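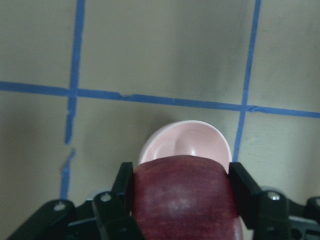
SRITHONG, Dec 17, 2024 -- Hesby today released a revised setup and care schedule for the Nirkard two-arm work cell, the tabletop handling station the company builds and services at its Srithong site. The schedule replaces the service notes issued with the first cells and applies to every Nirkard now in use. It covers the work surface, the grippers, the wrist cameras, the cabling and the teach pendants, and it sets out who may carry out each task. Tape grid condition has been made a check item of its own. A vertical strip that has torn below a crossing, leaving a short gap and a ragged end, is now recorded as a fault even when the gripper is holding its apple squarely between both fingers and the bowl is only partly in view behind it. Under the earlier notes, an operator could leave such a strip in place until the next full service.

The revised schedule is the first result of Plonow, Hesby's program for bringing routine care of its cells closer to the people who run them. In the course of Plonow the company reviewed 645 service records from Nirkard cells and found 275 in which the fault could have been corrected on site with hand tools and tape. Those tasks have been moved from the service visit to the operator's own list.

Work surface and tape grid

The blue tape grid gives the operator fixed squares in which to place bowls, plates, fruit and small appliances before a run. The schedule calls for the grid to be inspected at the start of each working day. Lifted edges are to be pressed flat. A strip with a tear, a loose flap or a missing section is to be removed along its full length and laid again from one edge of the table to the other. Patching over a gap is no longer accepted, as a doubled strip can lift again and is harder to clean under.

Small scraps of tape left after a repair are to be picked up before the arms are powered. Scuff marks on the surface may be left if they do not come off with a dry cloth. Operators are asked to note the square in which a mark appears, so that repeated contact in the same place can be traced to the arm program.

When a strip is replaced, the new crossing points must be compared with the cell drawing. The drawing is supplied with the cell and should be stored with the pendants.

Gripper fingers and linkage

Each Nirkard gripper closes on an object with two flat black finger pads carried on black linkages. The pads are to be wiped after any run involving food and checked for cuts, shine or uneven wear. Pads are always replaced as a pair.

The linkage screws are to be checked every 500 grip cycles. The check is made with the arm stopped, the gripper empty and the emergency stop pressed. The operator fits the hex key supplied with the cell and confirms that each screw is seated. A screw that turns under light hand pressure is to be tightened and entered in the log. If the same screw is found loose at two checks in a row, the gripper is to be taken out of use until it has been seen by a Hesby service engineer.

After the screw check, a grip test is carried out with an apple and a shallow bowl. The apple is picked up near its widest part, held over the work surface and viewed through the wrist camera. The two fingers should stand level on either side of it, with the linkages and their screw heads in view below. A clear view of the tape lines behind the bowl is also required. 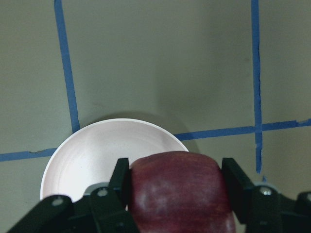

Wrist and overview cameras

The position of the wrist camera is set at installation and should not be changed by the operator. Its lens may be cleaned with a soft dry cloth. If the fingers no longer appear in their normal place on the monitor, the mount has moved and the cell must be set up again from the beginning of the camera section.

The overview camera is to be checked at the same time. It must show the work table and the base plates of both arms. Equipment stored beside the table may remain in view, provided it does not hide either arm or any square used in the program.

Cables, pendants and tools

Power and signal cables are to be kept outside the reach of both arms. Spare length should be coiled and hung on the lower members of the side rack. Appliance cords are treated separately. Where a program uses a rice cooker or another powered item, the cord must be led away toward the side of the table and its path must be followed by eye through one slow run.

Each arm has its own teach pendant. Both are to be within reach of the operator whenever the arms are powered, with the red stop buttons facing up and clear of other objects. The hex key is to be returned to the desk after use and must never be left on the work table.
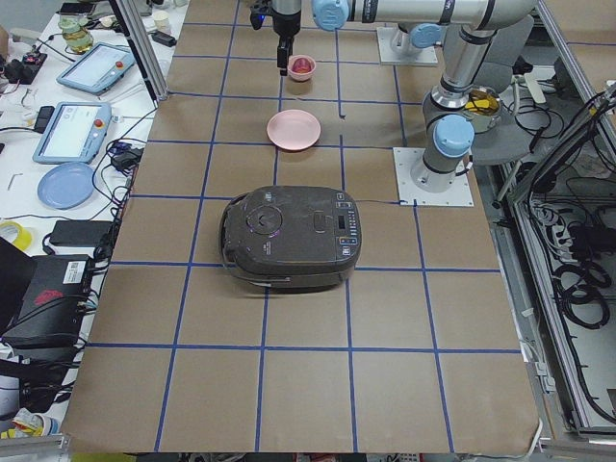 Two-arm cell with rice cooker on the taped work table; the teach pendants are on the desk at left.

Availability

The revised schedule runs to 44 pages and is supplied in printed form with each new Nirkard cell. Owners of existing cells may request a copy from the Hesby service desk at no charge. A care kit containing one pair of finger pads, a set of linkage screws, a hex key and a roll of blue tape will be offered from January.

Hesby will hold operator training on the new schedule at Srithong, also beginning in January. The course includes laying a full tape grid, replacing finger pads and completing the grip test. Operators who have already finished the installation course may attend the second half only. Service contracts now in force are not affected, and full service visits will continue at their present interval.

About Hesby

Hesby designs, builds and services small robot work cells for kitchen testing, product handling and training rooms. The company is based in Srithong, where it also keeps spare parts for all current Nirkard cells.

Press contact: Hesby Press Office, Srithong
Service contact: Hesby Service Desk, Srithong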